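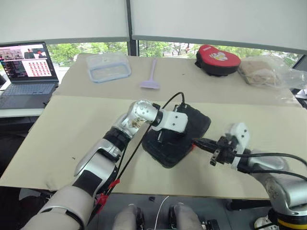 About Rerkby

Rerkby is a small shop and a lending room for household things. We sell some items, we lend others, and we teach people how to look after what they already have at home. The name has no meaning in any language we know. It was short, and it was free to use.

We opened in January with 13 shelves and a long table. At the beginning we had mostly kitchen things, such as food containers, spatulas and measuring cups, because these were what our neighbours brought to us. The tools came later, after many people asked if they could borrow a hammer for one evening. Now the tools are the most borrowed part of our collection, and in total we have 1,270 items on the list.

What we keep

Our things are the ordinary ones. A clear food container with a lid that still closes well is worth a place on our shelf. So is a plastic spatula, if the edge is not melted. We also have cushions and pads, extension cords, lamps and small hand tools. We do not take knives for the kitchen, glass that is chipped, or anything that needs gas.

When something with a cable arrives, we look at the plug and the whole length of the cable before it gets a number. We cover the table with cardboard for this work. The cardboard is easy to change when it gets marked, and small parts do not roll so far on it.

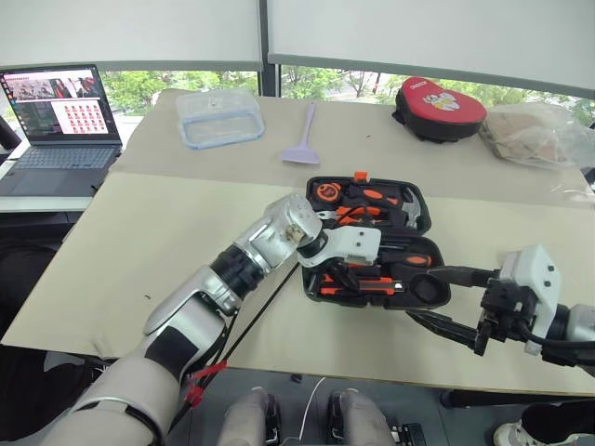

Toolboxes are lent as a complete set. Each tool has its own place in the box, so please put the pliers, the wrench and the tape measure back where they belong before you close it. If a screwdriver is missing, tell us at the desk. We will not be angry, we only want to know it before the next person takes the box home.

How the lending works

You can borrow up to 5 items at one time. The colour of the label shows the shelf, and the number shows the item. Most things can stay with you for 4 weeks, but toolboxes should come back after one week, as there is often a waiting list.

Please return everything clean and dry. Food containers should come with their lids. We are open until 6 in the evening, and there is a return shelf inside the front door, on the left.

Our partners

Flondach prints our labels and helps us with the catalogue. Amrani is the hardware store on the same street, and they give our members a fair price on screws, hooks and replacement handles. Fanside is our own repair evening. It is held in the lending room, and you may bring one thing from home that is loose, bent or does not close properly.

If you would like to give us something, please ask at the desk first and tell us its size. Our storage room is narrow, and large furniture does not go through the door.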